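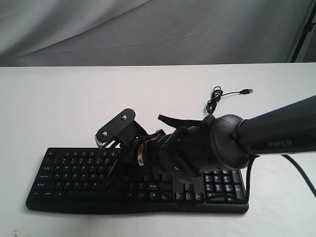

Key repeat on the numeric pad stops after a keyboard layout change, and I would like to know where the setting is stored. The machine runs Flultell 34 with the Berville desktop, and I enter part numbers for a parts catalog, so I use the pad for most of the day. The keyboard is a full-size black one with a slightly curved body and white legends, connected by USB with no hub. When I switch from the US layout to the Dai layout and back, holding a key in the letter block repeats normally, but holding a digit on the pad gives one character and then nothing. Logging out restores it. Repeat delay is set to 200 ms in the control panel and the panel still shows 200 after the fault appears.

What I have tried:
A different USB port, no change.
A second keyboard of another make, same fault.
Num Lock off and on, no change.
Removing the Dai layout. The fault goes away, but I need that layout for customer names.

Is there a file I can edit, or a command to reload the repeat settings without logging out?

Asked by Wenjie Cui, August 21, 2024

3 answers

Answer 1 (accepted)
The control panel value is the delay only. Whether a key repeats at all is held in a separate per-key table, and the layout switcher rewrites that table each time it loads a layout. Any key the new layout file doesn't list gets its repeat flag cleared. Switching back to US does not set the flag again, as the US file only lists the keys it changes.

The Dai layout file that came with release 34 has no entries for the pad. You can confirm this by opening it in a text editor and searching for "KP". If there are no matches, you have the same file I had.

To fix it for your account:
1. Copy the layout file to the layouts folder in your home directory. Do not edit the system copy, an update will overwrite it.
2. At the end of the file, before the closing brace, add the line: include "keypad(repeat)"
3. Save, then remove the layout in the control panel and add it again. The panel caches the old file until you do.

No logout is needed after step 3. If you also use a pad with an extra 00 key, that key has code 127 and is not covered by the include. It needs its own line.
Zhuoran Lu

Comment: Step 3 was the part I was missing. I had tried the include line last week and saw no difference. Pad repeats now in both layouts. - Wenjie Cui

Answer 2
Could be the keyboard. Mine did this and I replaced it. Also check that slow keys is turned off in accessibility, it does something similar if you hold Shift too long.

Answer 3
The accepted answer is correct for 34. The Zarnitberg package repository has a corrected Dai file planned for October, according to the changelog, so the local copy should be deleted once that is installed - otherwise yours takes priority and you won't get later changes to the letter block. As a stopgap, running the repeat reset command from a terminal also works, but it has to be run after every switch.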